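Home Tickets Rooms Supplies Log out

Ticket 211: Felt table cover in Room 103 creeps toward the front and sheds lint
Opened by Zubaida Lashari, Nostport
Sat 6 April

Problem as reported

The new dark blue felt on the big table is lovely and I want to say that first, because this ticket is going to sound like a complaint and it isn't one! Everything put down on it stays quiet and stays put. The old bare top made a racket every time a pen hit it. But the cover has two faults we need to sort out before the June open weekend:

1. It creeps. Lean on the near edge for an afternoon and the felt comes with you. By closing time there's slack at the front and the back edge has pulled up short.

2. It sheds. Blue fluff on sleeves, blue fluff in the keyboard of the desk laptop, and a good ring of it on anything sticky.

Setup: Zadley felt, the heavier weight, cut to size on site. Table is the old Kazmi folding one with the smooth top. The curtains behind it are the Rakik pleated ones on the metal posts, and they aren't part of the problem as far as I know (see Entry 3, where for a while I thought they were).

Entry 1: double-sided tape at the corners

Tried the obvious thing. Four corners, short strips, pressed down hard, left overnight.

It held beautifully for a morning. Then the middle of the near side started to walk on its own while the corners stayed where they were, so we got a long wrinkle running the width of the table. Anything round that you put down finds that wrinkle and lies in it. Quite fun with a ball, hopeless if you're trying to write.

Peeled the strips off. They took a layer of felt with them and left gum on the tabletop. Gum came off with cooking oil on a rag and then dish soap and water. Let the top dry properly before anything goes back on it.

Result: no good. Don't repeat.

Entry 2: clips under the edge

Borrowed the spring clips from the picnic tablecloth box. They grip the felt fine, but the Kazmi top is thicker than a picnic table and they sit at an angle, and every one of them caught somebody's cardigan.

I also tried them along the back only, with the front left loose. Better than I expected! The creep was less than half what it had been. If you have a thinner table this could be all you need, so I'm leaving it in the log.

Result: partial. Clips went back in the picnic box.

Entry 3: is it the curtains?

Somebody suggested the bottoms of the curtain panels were dragging on the felt whenever the door opened and the draft got at them. Sounded very likely to me. I pulled the table forward by a hand's width, left the felt alone, and checked it at lunch and at closing for two days.

No change whatsoever, it crept exactly as before. The lint got no better either, so the curtains are cleared on both counts. Moved the table back. (I did vacuum the pleats while I was there. They needed it.)

Result: ruled out.

Entry 4: lint, first try, the roller

Went over the whole cover with a sticky roller and got through a shocking number of sheets. It looked wonderful for the rest of the day, then the fluff was back. I now think the roller makes it worse on new felt, as it pulls up fibers that were quite happy lying down.

Result: nice for an hour before visitors. Doesn't fix anything.

Entry 5: lint, second try, shake and brush

Took the cover outside and shook it until my arms gave up. Then laid it out on the dry path and brushed it with a soft clothes brush, all in one direction, long side to long side. Turned it over and did the back too. The back was where most of the loose stuff was! It comes from the cutting, I'm nearly sure, and it had been working its way out along the raw edges ever since.

Trimmed the raw edges with sharp scissors. Ran a thin line of fabric glue along them, on the underside, and let it set with the cover hanging over the railing.

Wiped a dark sleeve along the middle afterward. Clean. Wiped it along the edge. A few fibers, nothing like before.

Result: very good. This is the one to do, and I wish I'd done it on day one.

Entry 6: creep, the rubber mesh

The answer to the creep was in the kitchen drawer the entire time. Shelf liner, the open rubbery mesh kind that stops plates from sliding. I cut it a little smaller than the tabletop, butted the pieces up side by side (don't overlap them, you'll feel the ridge through the felt), and laid the cover on top. No tape, no clips.

Leaned on it. Dragged a full box across it. Pushed at it from the near edge with both hands like someone trying to move a piano. It stays! I was so pleased I made two other people come in and push it as well.

Result: holding.

Entry 7: back in ordinary use

A bare table proves very little, so the ordinary clutter gets to live on it again and I'm watching how it behaves. It's a good mix for testing. The tennis ball is my wrinkle detector, the packing tape is the thing most likely to come up furry, and the folded laptop stand has gray rubber pads that could grab at the felt if anyone slides it when they should lift it. The green-handled hand clapper is there because it's always there. If it ever goes missing I will hear about it.

Please keep heavier things toward the middle. The cardboard box with the teal bowl in it tends to end up at the corner, hanging partly over the edge, and a box like that can pull a cover sideways all by itself.

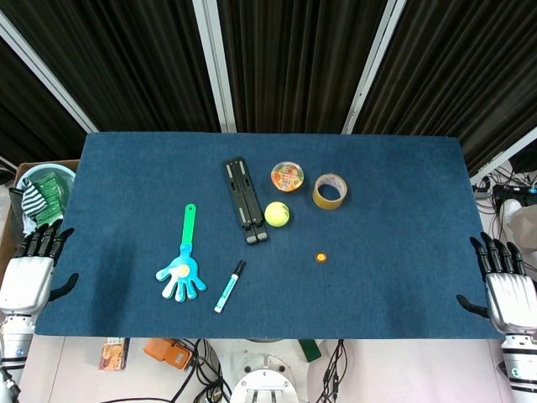 Still to watch

Marker caps. Our white marker has its black cap on in the photo and I'd like that to be its permanent state. Ink on felt is a separate ticket I never want to open. If it happens, blot with a paper towel, don't rub, and come and find me.

Tape. Stand the roll up or lay it down, either is fine, but fold the loose end under so the gum isn't touching the cover. A fluffy end won't stick to a carton, and then you waste a length of it getting back to clean tape.

Small lids and bottle caps. They don't make a sound when they land on felt, so they get left. Sweep a hand across before you fold the cover or they end up inside it.

Food containers. Lids stay on over the felt, please. Crumbs get down into it and the brush only pushes them deeper.

Weekly care, as it stands

Lift everything off. Brush one way with the soft brush from the hook by the sink. Check the near edge for slack, and if there is any, lift the cover right up and lay it again. Tugging it just bunches the mesh underneath.

Once a month take it outside for a shake, front and back. Look along the glued edges while you've got it in your hands and touch up any spot that has started to fray.

Parts used

Shelf liner, from the kitchen drawer, now all gone, so I've put it on the supplies list. Fabric glue, the small tube. Soft clothes brush, mine, donated with love.

Status

Creep: fixed, keeping an eye on it.
Lint: fixed in the middle, nearly fixed at the edges.
Ticket stays open until after the June weekend. If you use the room before then, add a line underneath with what you had on the table and whether the cover moved. Good news is welcome too!

Z. Lashari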